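Skira Recording Station – Set-up and Operation Guide
Section 6. Recording Examples for Cloth Handling

6.1 Purpose
This section describes how to record example runs for the Skira learning system when the work item is a soft cloth article. Complete the arm checks in Section 4 before starting. Operators who have not passed the Lornent safety course may not record alone.

6.2 Before the first run
1. Wipe the work surface and let it dry.
2. Confirm that the wrist camera lens is clean and that the live view opens on the station screen.
3. Open a new session and enter the task code. The code for single-item cloth pick-up is 313.
4. Check that the disk has room for at least 400 runs.

Note: Sessions recorded under the wrong task code cannot be moved later. Close the session and begin again.

6.3 Placing the item and starting a run
5. Lay one item on the surface. Vary its position and its folds from run to run. Do not smooth it flat each time.
6. Bring the open fingers toward the item until both contact pads can be seen in the wrist view, with part of the cloth beyond them.
7. Check that the space between the pads is clear, then press Record.
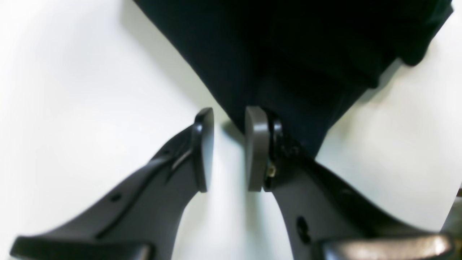 Figure 6-1. Wrist view with the fingers open and a dark navy cloth item on a white surface.

8. Guide the arm at a steady pace. Lower the fingers over a fold or an edge, close them, and lift.
9. Hold the item still above the surface until the tone sounds, then set it down and open the fingers.
10. Press Stop and mark the run as Good, Failed or Discard.

Failed runs are kept. A missed grasp is useful to the system and should be marked Failed – use Discard only when the arm was bumped, the view was blocked or the wrong item was on the surface.

CAUTION: Keep hands away from the fingers while the arm is enabled. Press Pause before moving the item by hand.

CAUTION: Do not press the fingers into the work surface. Repeated contact will loosen the pads.

6.4 Session limits
Change the item after every 14 runs. A full set for one task code is 4,000 runs, which may be shared among stations. Stations at the Skulldale site upload through the Bashir server; see Section 8 for transfer settings.

11. At the end of the session, return the arm to its rest position.
12. Inspect both contact pads for wear and lint. Record any pad change in the station log before the next session is opened.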